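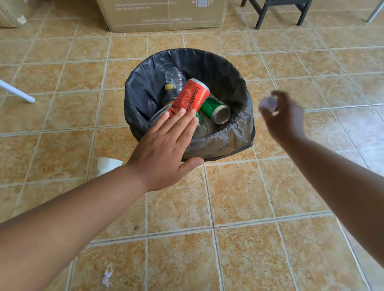
Seit gestern Abend haben wir bei Okoro einen Betriebsrat! Also, gewählt jedenfalls - die konstituierende Sitzung kommt erst noch. Ich saß bis kurz nach neun in der Kantine in Pluvholm und habe beim Auszählen zugeschaut, und ich muss sagen, so voll war es da nicht mal beim Sommerfest.

Von den 201 Wahlberechtigten in Lager und Verwaltung haben die allermeisten ihre Stimme abgegeben, auch viele aus der Nachtschicht, die extra früher gekommen sind. Zur Wahl standen 2 Listen, und die Liste »Frühschicht und Freunde« (ich mag den Namen immer noch) liegt vorn. Die meisten Stimmen darauf hat Bukola Tijani aus dem Wareneingang bekommen. Sie hatte im März die erste Wahlversammlung mit angeschoben, damals kamen gerade mal 20 Leute und die Hälfte stand mit Jacke an der Tür.

»Ich will als Erstes an die Schichtpläne ran«, hat sie mir nach der Auszählung gesagt. Die kommen bei uns nämlich oft erst am Donnerstag für die Woche drauf, und wer Kinder hat, weiß, was das heißt. Danach soll es um die Zuschläge am Samstag gehen und um die Pausenregelung in Halle zwei.

Von der Geschäftsleitung gab es einen kurzen Aushang mit Glückwünschen, mehr bisher nicht. Die Kolleginnen und Kollegen vom Standort Taturside haben auch schon angerufen, die wollen im Herbst selbst wählen und fragen jetzt, wie man das mit dem Wahlvorstand macht. Wer von euch dabei helfen mag, meldet sich bitte bei mir oder direkt bei Bukola.

Das vorläufige Ergebnis hängt am Schwarzen Brett neben der Stempeluhr.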